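Home | Space | Machines | Bodies | Animals | Ask Us | Teachers

Why did the robot stop?

A robot arm can do the same job all day long. It does not get bored and it does not need lunch. But robot arms do go wrong, and when they do, the people who look after them have to work out why.

This is the story of one fault. It happened in February at a workshop in Skascombe, where a robot arm called Jadine is being taught to tidy up toy kitchen things on a table.

What Jadine does

Jadine is one long arm with joints in it, a bit like your shoulder, elbow and wrist. At the end is a gripper with fingers that open and close. Jadine picks up a toy, moves it to another part of the table and puts it down. Then it picks up the next one.

The toys are ordinary play kitchen toys. They are useful for teaching because they are all different shapes. A bottle is tall and can fall over. A slice of fruit is flat and hard to get hold of.

What went wrong

One morning Jadine reached across the table, stopped halfway and stayed there. A message came up on the computer. It said the wrist had lost its signal.

The team switched the arm off and on again. It worked perfectly for 80 moves. Then it stopped again, with the same message.

A fault that comes and goes is called an intermittent fault. These are the hardest kind to find. If something is broken all the time, you can test each part until you reach the bad one. If it is only broken now and then, it may be working at the very moment you test it.

Looking for a pattern

The team started a list. Every time Jadine stopped, they wrote down where the arm was and which way the wrist was turned.

After two days they could see a pattern. Jadine never stopped when the wrist was facing forwards. It only stopped when the wrist had turned a long way round to the left.

That made them think about the cable.

Why cables wear out

Messages travel to and from a robot's wrist along wires, and the wires are inside a cable. When the wrist turns, the cable has to bend with it.

You can try something like this at home. Take a metal paper clip and bend it back and forth in the same place. After a while it gets weak and snaps. Engineers call this metal fatigue. The wires in a cable are made of metal too, and they can break in the same way.

The tricky part is that the outside of a cable is soft plastic, so it can look fine when a wire inside has cracked. When the cable is straight, the two broken ends touch and the message gets through. When the cable bends, the ends move apart and the message stops.

To test the idea, the team switched the arm off and checked the cable with a meter, bending it a little at a time. At one spot, close to the wrist, the reading dropped to nothing. They had found the break.

The repair

The new cable was ordered from a company called Lirar. The team also changed the way it was fitted. The old one had been held tightly, so all the bending happened in one place. The new one has a big loose loop, and the bend is spread along it. 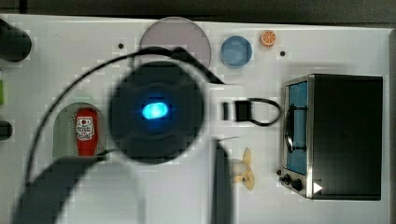 A loose loop has a problem of its own, which is that it can catch on things. The team ran the arm slowly through 200 moves before they let it go back to its normal speed, and watched the loop the whole time. It did not catch.

Why stopping was the right thing to do

It might sound as if Jadine did badly by stopping. In fact the arm did what it was built to do. If a robot loses the signal from one of its parts, it can't be sure what that part is doing. Carrying on could break something or hurt someone. Stopping is safer. This is called a fail-safe.

Remember that a robot arm which has stopped may still have its power on, and it could start moving again. People who work with robots always switch the arm off before they reach in.

Words to know

Gripper: the part of a robot that holds things.
Intermittent: happening some of the time.
Fatigue: when metal gets weak from being bent again and again.
Fail-safe: made so that if something goes wrong, it goes wrong safely.

Comments (3)

toledo_class4: We did the paper clip test. Ours snapped after 2 goes but it was quite an old one.

bluefrog: my headphones do this!! only one ear works unless you hold the wire

Year 5 teacher: Useful for our circuits topic. Could you do one on fuses?

More from Machines

How does a lift know which floor it is on?
What is inside an electric motor?
Why do batteries go flat?
The Toledo bridge that opens by itself
Can a robot feel what it is holding?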